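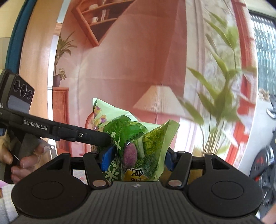
The Charbonneau Community Pantry has updated its guidance on packaged vegetables for the coming season. The main points are set out in this thread for households, donors and partner kitchens. (1/11)

Mixed vegetables in sealed bags are now part of the standard household parcel. Each parcel will contain one bag, packed last and placed upright at the top. Heavier goods such as canned beans and jars remain at the bottom. (2/11)

The pantry prepares 400 parcels a month. Nosipho Ndlovu, who oversees packing, asks that bags be held by the sides and kept away from the edges of cans and boxes. A torn bag cannot be given out and will be set aside for compost. (3/11)

Many of the bags we receive carry labels in languages other than English. Printed pictures on a package are a useful guide to the type of product, but they are not a list of ingredients. Please do not sort by picture alone. (4/11)

Households that must avoid certain foods may ask for a translated label at the front desk. Sigita Hunt maintains the translation binder, which now covers 60 products. Requests for products not yet in the binder are normally answered by the next pickup. (5/11)

Storage at home: follow the instructions on the package first. Bags marked for refrigeration should go into the refrigerator on arrival, and bags marked for freezing into the freezer. If the label cannot be read, please ask before leaving the building. (6/11)

Once a bag of fresh vegetables has been opened, we recommend using the contents within four days. Fold the top down firmly and close it with a clip. Clips are available at the desk at no charge, one per household. (7/11)

Root vegetables and leafy greens cook at different speeds. Where a bag contains both, start the roots first and add the greens for the last five minutes. Normand Cormier has prepared a one-page sheet with soup and stir-fry instructions, and printed copies will be placed in each parcel through November. (8/11)

Donors: we accept sealed vegetable bags that are within date. We are unable to accept opened or re-taped bags, or bags from which the label has been removed. Deliveries are received at the Cornatska Street entrance until 4 p.m. (9/11)

Partner kitchens that collect in bulk should bring rigid crates. Soft sacks were permitted last season and led to a high number of crushed bags. Crates may be borrowed against a signature and returned at the next collection. (10/11)

Questions on parcel contents may be directed to Liette Ross, Household Services. Questions on donations should go to Ghislain Ross, Receiving. Both can be reached through the main pantry number during opening hours. Replies to this thread are not monitored in the evening. (11/11)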